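Bench notebook, June
Edge finish trial, second round
Started 8.40 am, window open, heater off

Carrying on from the first round, which stopped when the gum ran out. Same question as before: can we get an edge on the thin goods that holds up in a pocket without going back to edge paint. Peninah wants an answer before we cut the Gridadano order. I would like one too, as the paint on the last batch of belts has started lifting at the buckle end and I have two of them on my shelf to redo.

Leather is the Hondik shoulder, veg tan, natural, from the roll nearest the door. I took it from the spine side where it is firm. The belly end of that roll is spongy and the edge just mushrooms over when you rub it, so anything cut from there tells us nothing. I marked the belly end with chalk. Please don't cut straps from it.

Cut 13 strips, all the same length, two layers glued and left under the board overnight. Numbered in pencil on the flesh side. Number 4 delaminated at one end when I trimmed it. Not enough glue, my fault. Kept it in but only looked at the good half.

Prep was the same for every strip. Trimmed square with a fresh blade, bevelled both sides with the small beveller, sanded on the block, finishing with 1000 grit. Shabani usually stops well before that and says the finer paper is a waste of time on veg tan. I did two spare offcuts his way to compare and will come back to that.

Gum mix. The old recipe card is unreadable where it got wet, so I made it up again and weighed everything. Powder goes into cold water, 278 g of water to the small scoop of powder, level. Stirred, left while I had tea, stirred again. Still had lumps. Put it through the tea strainer. Left it standing until after lunch and by then it was smooth, thicker than the shop-bought stuff and a bit cloudy. It pours slowly. I think it could take a little more water but I left it alone so that all the strips had the same thing on them.

Written on the new card and taped inside the cupboard door. Put it in a plastic sleeve this time.

What went on what:

Strips 1 to 3, gum only, rubbed with the wooden slicker.
Strips 4 to 6, gum then beeswax, slicker then canvas.
Strips 7 to 9, Sanau dye in tan, gum, beeswax, canvas.
Strips 10 and 11, dye, then wax with no gum.
Strips 12 and 13, edge paint as we do it now, for comparison.

Notes as I went along.

Gum only comes up quickly and looks good straight away. Nice glassy edge on 1 and 2. Strip 3 I had let get too wet and the grain side darkened in a line along the bevel, about the width of a pencil mark. It has not faded. Less gum on the finger and keep it off the grain. Same thing I wrote last year and evidently did not read.

Wax over gum is better to the touch. It takes more rubbing than I remembered. The wax wants to be warm, so I rubbed the block hard on the canvas first and then went along the edge in short strokes. Long strokes dragged it. Strip 5 is the best of the plain ones.

Dyed strips. The Sanau tan goes on stronger at the edge than it does on the face, so you get a darker line round the outside of the piece. I don't mind that. Peninah looked at it and said it would be fine on the wallets but she would not want it on anything pale. Thinned the dye by half for strip 9 and that closes the gap a good deal. Would use the thinned dye from now on. Wiped it on with a felt scrap clipped in a peg. The little sponge daubers hold too much and it runs over the bevel.

Wax without gum was poor. Strips 10 and 11 look all right until you bend them, then the fibres stand up again along the bend. No point repeating it.

Paint is paint. Looks very clean, very even. Took most of the afternoon with the drying between coats.

Put the strips in the rack by the window to settle. Kimutai moved the rack at about four to get at the clamps and they may have got mixed up, but the numbers are on the back so no harm done.

Card holders

Sharon asked for a note of where we are with these, so here it is. The pattern is settled apart from the thumb notch. The first version had the notch too shallow and you had to push the card up from underneath to get hold of it. The second is deeper, but it starts to show the stitching of the pocket behind. I have cut a third template between the two and written 3 on it in red. Use that one unless I say otherwise. Please put the first template in the drawer and not back on the hook.

Stitch line to be set in a little further than on the wallets. With the bevel and the rubbing you lose more off the edge than you expect, and on the early samples the stitches ended up too near the outside. It looked mean. 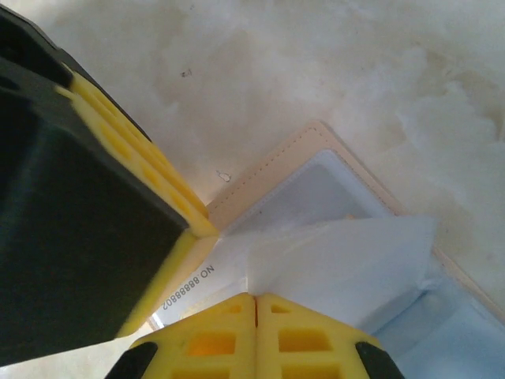
Tan card holder, lying on the white marbled surface.

Order of work for the card holders, as agreed with Sharon. Rub the top edges of the inner pockets before assembly, as you can't get at them afterwards. Glue. Trim the three outer sides together. Mark and stitch. Tap the stitches down. Then sand and finish the outer edges in one go. Kimutai had been finishing the outer edges before stitching and then touching up, and that is twice the work.

Thread is the waxed linen, natural. The polyester is stronger but it sits on top of the leather and shines. We still have most of a spool of the brown if anybody wants a contrast.

Wear test

Next morning, 9.15. Strips dry. Took one from each group (2, 5, 9, 10, 12), and ran the usual test: bend double both ways, then the tin with the keys and coins in it, shaken, then a wet cloth.

2, gum only. Fine after bending. Dull after the tin. Wet cloth raised the fibres and it went slightly sticky until it dried. Not good enough on its own.

5, gum and wax. Fine after bending. A few small nicks from the keys but they rubbed out with the canvas. Water sat on it and wiped off.

9, thinned dye, gum, wax. Same as 5. A trace of colour on the wet cloth the first time, none the second. Wipe all dyed edges with a damp cloth before the last wax, then. Add to the card.

10, no gum. Furred up. Stopped there.

12, paint. Perfect until the bend, then a hairline crack on the outside of the fold. After the tin the crack had a chip beside it. That is the belt fault exactly, so at least I can make it happen on purpose now.

The spare offcuts done Shabani's way, with the coarser finish: I could not tell them from the others after waxing. Before waxing there is a difference. He is right for the wallets. I would still go finer on the inner pockets where there is only one layer and it shows.

Went over all this with Shabani and Peninah at the bench. We will go with gum and wax on the card holders and small wallets, thinned dye where the piece is coloured. Belts stay open for now. Shabani thinks the belt trouble is the paint going on too thick in one coat and wants to try thinner coats on a full-length strap. Fair enough, he can have the rest of strip stock and the straps I rejected for colour.

Time per piece I have only guessed at. Fedir is going to do a run of six card holders with the clock on and write the times in here himself, start to finish, including the sanding. Don't chat to him while he's doing it.

To do

Order gum powder, the bigger tub. Rugemalira's had it cheaper last time but were out of beeswax.
New canvas, the present piece is black and leaves marks on natural edges. Cut one piece for dyed work and one for undyed, and write on them.
Sharpen the small beveller, it was starting to tear on the flesh side by strip 11.
Ask Hondik whether the next shoulder can be a shade firmer.
Redo the two belts. Strip the paint right back to the leather, don't go over it.
Strips are in the envelope at the back of this book. Number 8 is missing, look under the bench.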